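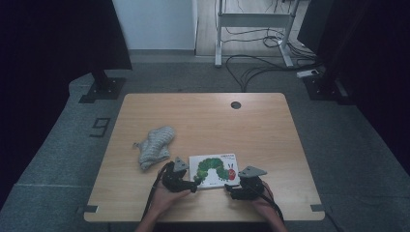

Jotedham Toy and Book Library — Sorting Table Team
Questions and answers

Board book with a caterpillar on the cover: wipe it down or leave it alone?

Asked by Maribeth Buenaventura, March 11, 2024

I took over the picture book shelf in January and inherited a list of cleaning rules that I don't fully believe. The one bothering me says every board book gets wiped with Flostach spray between loans, front and back, then stood open for 50 minutes. We have 197 board books. I would like to know if anyone has seen a reason for this or if it just got copied from the sheet for plastic toys.

The book I'm asking about is the white one with the big green caterpillar and the red head. It has a glossy cover, rounded corners and thick pages. One side has Chinese characters printed in a curve by the sun, so I assume it would be a pain to replace with the same edition. My worry is the cut edge of the board, which has no gloss on it as far as I can tell. I don't want to spray liquid at cardboard on the say-so of a laminated sheet.

Also, does it go with the bilingual books or with the regular ones? The list says both in different places.
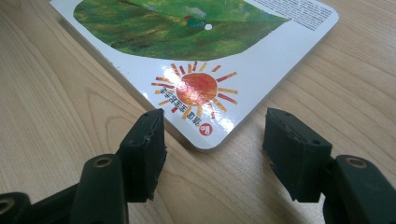 2 answers

Omolara Nnaji
The sheet came over with the toys from Dovcombe and I never saw anyone test it on paper. What I do: put a little cleaner on a cloth, wring it well, wipe the cover flat, and stay off the edges. Then a dry cloth. If a page is sticky, do that page. If it isn't, leave it alone. I stopped timing the drying a long while ago and just stand the book up until it feels dry to my hand.

Tip the cover toward a window before you decide it's clean. Gloss throws a bright patch and fingerprints hide right next to it. I have passed books as fine and then found jam at the next desk over.

I wouldn't trust any spray that says "safe for all surfaces," Flostach included. Try it on something headed for the discard box. Check the corners too, and if the layers are starting to split, no damp cloth at all.

For shelving, go by the text inside. Characters on the cover don't tell you if the story is in one language or 2. Open it and look.

Virgilio Lumanlan
We use baby wipes and it's fine. I put all the caterpillar ones together because that's how kids ask for them.

Comment from Maribeth Buenaventura
Fine for how long, though? Some wipes leave a film. I'm going with the wrung-out cloth and will try the spray on a discard first. Still no answer on who wrote the 50 minutes.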